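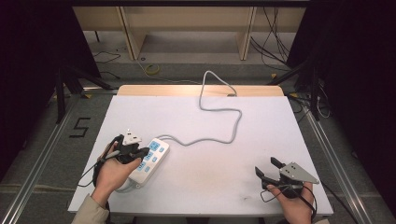
Figure 14. Plug insertion task: plug in the left gripper, right gripper open.

2.3 Setting the workspace mask and the jaw threshold

This section is for the tracking module of Lultent. Please finish the camera calibration in section 2.2 before you start. The values you set are saved in the task profile, and both the tracker and the planner read them from the same file.

1. Open the Profiles tab and choose the task. If you don't have a profile yet, press New and copy the settings from Ullo, the default profile.

2. Load one recording that has the head view and both gripper views. Wait until the three time bars become green. A bar which stays yellow means that this stream has no clock offset, and you must go back to section 2.2.

3. In the head view, press Draw mask and click the corners of the table top. Close the shape by clicking the first corner again.

Note: The mask is stored in table coordinates. If the table or the head camera is moved, draw the mask again.

4. Open a gripper view and go to a moment when the jaws are open. Press Set open.
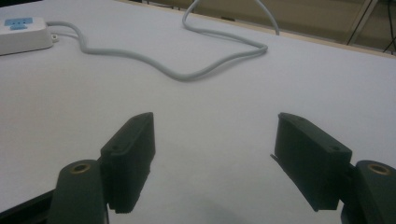 The tracker must know which parts of the gripper view belong to the tool and which belong to the task. Press Paint tool and cover both fingers and their mounting arms. Do not paint over the space between the fingers. Also check what remains outside the painted area: a long grey cable like the one on this table is easily broken into several short objects, and it is better to give it the class "flexible" by hand. The power strip can keep the class "fixed".

5. Go to a moment when the jaws are fully closed with nothing between them, and press Set closed. The program calculates the jaw threshold from the two positions. You may change it with the slider, but please write the reason in the Comment field.

6. Repeat steps 4 and 5 for the other gripper. The values of one gripper can't be used for the other.

Caution: Do not press Set closed while the gripper holds an object. The planner will then take every grasp of that object as an empty one, and no error message is shown.
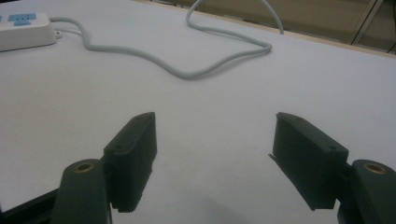
7. Press Test profile. The program plays 300 frames and writes the jaw state under each of them. Look mainly at the frames where the state changes. If it jumps between open and closed, increase the Smoothing value by one step and test again.

8. Press Save. The profile is now in the list and can be used by the planner.

If the test stops with message 311, the mask is not closed. Return to step 3.

Profiles made with the old Acharya format can be opened but not saved. Use Export first, then import the new file.

Section revised by Manikandan Kandasamy, Votwood, 7 December 2019.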